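Windbridge Reuse Workshop, Flulstead
Progress report to the Bumano Fund
Reporting period ending 30th June
Prepared by Nhung Dương, Project Manager

1. Purpose of the grant

The Bumano Fund awarded support to Windbridge for the refitting of the Flulstead workshop floor and for the first stage of the wire recovery program. The program takes in surplus and discarded hookup wire from local electronics firms and repair shops, sorts it, tests it, and issues it in usable lengths to school and college workshops. This report covers the floor work, the intake and sorting of wire, the kits issued to date, and the use of funds. It follows the interim note sent in May and replaces the figures in that note.

2. Floor and workspace

The old floor covering at Flulstead was worn through in several places and could not be kept clean. Short wire ends and stripped insulation collected in the seams, and sweeping did not remove them. The contractor, Cropper, lifted the old covering, ground the slab, and applied an epoxy coating. The work was completed within the agreed price. The sorting area was closed while the coating cured, and intake was held in the storage room until it reopened.

One area beside the loading door was recoated after the first application did not bond well. Cropper carried out this work under the terms of the contract and made no additional charge. The area has been inspected and accepted.

The bench layout has been changed to leave a clear walkway from the loading door to the sorting area. Task lighting over the test bench remains to be installed. Delivery of the fittings was delayed by the supplier, and the order has now been confirmed for the next period.

3. Intake and sorting

The workshop received 868 pounds of mixed wire during the period, against a target of 400 pounds. Most of this came from two large clearances, and the same volume should not be expected in each period. Intake beyond the target has been accepted only where the material was suitable for reuse in low-voltage classroom work.

Sorting is carried out by gauge first and by insulation color second. Lengths under six inches are set aside for metal recovery. Longer pieces are straightened, checked for damaged insulation, tested for continuity, and wound onto cards. Stranded and solid wire are kept in separate bins throughout.

Sorting remains the slowest stage of the program. Material from the larger clearance was delivered loose in sacks, and a considerable amount of staff time was spent separating it. Donors are now asked to coil and tie wire before collection, and a one-page instruction sheet has been sent to each of them.

4. Kits issued

A total of 109 kits have been issued to 15 schools and colleges. Each kit holds carded wire in several colors, a packing list, and a return slip for comments. Return slips received so far have been mostly favorable. The most common request was for more black wire, which teachers use for ground connections. Two schools reported that the cards bent in storage, and a heavier card stock will be used from the next batch onward.

5. Use of funds

Spending on the floor is complete and matches the approved budget line. Spending on bins, cards, and test leads is slightly under budget. The balance on the lighting line is committed but unspent, and Windbridge requests the Fund's agreement to carry it forward. No transfer between budget lines is requested.

6. Work planned for the next period

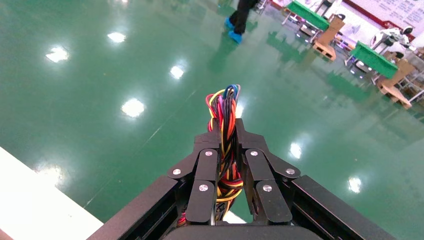

The main task for the next period is to reduce the backlog of mixed-color wire. Single-color coils can be carded on arrival, but mixed bundles have to be opened by hand before any gauge check can be made. A bundle of red, yellow, black, orange, blue, and purple wire, twisted and looped together, is typical of the material involved, and in that combination red and yellow are the most prominent colors. Both are already well stocked in carded form. Priority will therefore go to separating the black wire, in line with the comments received from schools. The glossy green finish of the epoxy floor will be kept clear of stored sacks, and a shelving plan for the backlog will be submitted to the Fund with the lighting invoice.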